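Office Diary of the Clerk to the Council
Durnamholm Township

Tuesday, January 2, 2018

The office reopened at the usual hour after the holiday closure. Mail was light. The voicemail box was full, and most of the messages concerned the removal of comments from the township's public page during the last week of December.

For the record, the facts as this office understands them are as follows. On the Thursday before Christmas the council posted the notice of the Plekon Road rezoning hearing to its page. The post drew more replies than any other item placed there in the past year. Several residents later found that their replies no longer appeared. Those residents had spoken against the rezoning at the November meeting, and they concluded that the council had taken their remarks down on account of their views. One letter, received this morning by hand, uses the word "censorship" in each of its four paragraphs and asks for a public apology.

The page is managed under contract by Tandon, the firm engaged last April to handle the website and social media accounts. I spoke with their account desk at midmorning. They state that no township employee hid or deleted any comment. A filter supplied with their software holds back any reply that contains a web link or runs past 300 words, and the held replies wait for a person to release them. The person assigned to that work was on leave. Tandon counted 15 replies in the queue. Of these, 14 oppose the rezoning and one asks when the leaf pickup will resume.

I asked why the filter had been set this way and who had approved it. The account desk could not say. I have found no approval in the minutes, and the contract refers only to "reasonable moderation tools." I have asked for the settings in writing, with the date on which each was last changed.

All 15 replies were released before noon. I read each of them. Two are rude in tone, but none contains a threat or the kind of language that our posted rules forbid. It must be recorded that a resident looking at the page over the holiday would have seen mostly favorable remarks, and that the complaint on this point is fair whatever the cause.

The attorney's office returned my call after lunch. Their advice is that a public body that opens a page to comment must be careful about removing speech on the basis of opinion, and that an automatic hold can raise the same question if it is left unattended. They recommend that the held replies, with their times, be kept as public records, and that the hearing notice be posted again so that the comment period is seen to be whole. I have drafted the new notice for the chair's signature.

A different complaint arrived by e-mail from the Ivanov Street residents' group, which favors the rezoning. They object that the late release of so many opposing replies on one day will make the opposition look larger than it is. I replied that the township does not decide the order in which views are read, and that the times of the original replies can be supplied to anyone who asks.
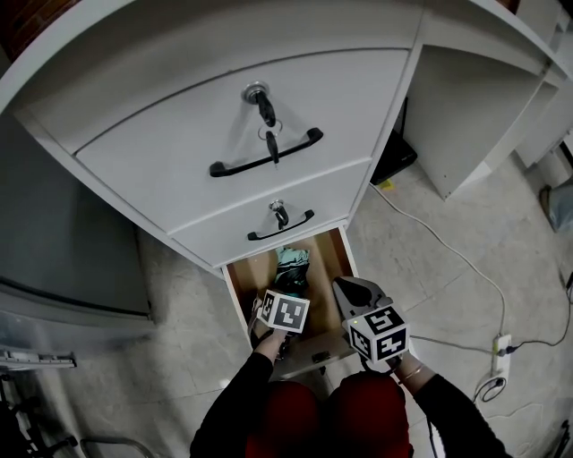 The records request that came with the morning letter covers three years of complaints about the page, and the paper portion of those had to be found by hand. The electronic portion was simple, as Tandon can export it. The older letters were entered in the index under the name of the sender and never by subject, so the search was slow. The white filing cabinet was among the places to be checked, and the bottom drawer held a bundle of teal and dark green cloth toward the back. The index should state which drawer holds which class of record, and I have added this to the list of work for the month. Both of the locks with keys in them should be included in the key register when it is next revised.

The request must be answered within the period set by the township's records policy. I have sent the acknowledgment and opened a log sheet.

Items carried forward: written settings from Tandon; chair's signature on the new hearing notice; a short statement for the page explaining the delay, to be reviewed by the attorney's office before posting; and a proposed rule that no filter be left on without a named person to check it each working day. The last of these will need a vote, and I have asked for a place on the next agenda.

Office closed at five. Two further voicemails, both on the same subject, will be returned in the morning.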